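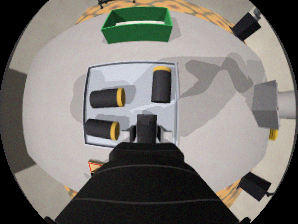

Wrist fisheye vs flat lens for tray picking (sim)

pruso_pete
Trying the Vonetitz two-finger gripper in sim with the fisheye on the wrist. Job is black cylinders with yellow-orange ends, out of the shallow tray. Ran 416 picks on each lens. Fisheye missed 9, flat lens missed 26. Same controller, same lighting. I'm keeping the fisheye.

gantry_mo
What was the flat lens mounted on? If it was the stock Prokham bracket it sits too close and loses the tray rim on approach. That's a bracket problem.

pruso_pete
Stock bracket, yes. Fisheye is on the same one though.

tallow
Don't agree with keeping it. The housing takes up the whole bottom middle of the view, and the arm throws a big shadow to the right of the tray. With the fingers down on a part you can't see a yellow end on it at all, so how do you know which way round it is?

pruso_pete
From the approach, before the fingers get there. The orientation is stored at that point.

tallow
Fine until one rolls. Mine do.

gantry_mo
Arumugam pads helped me with rolling. 2 mm softer face. Slower to release — I added a short wait.

tallow
Will try the pads. Still want a second camera overhead.

pruso_pete
Rerunning the flat lens on a longer bracket, numbers up Friday.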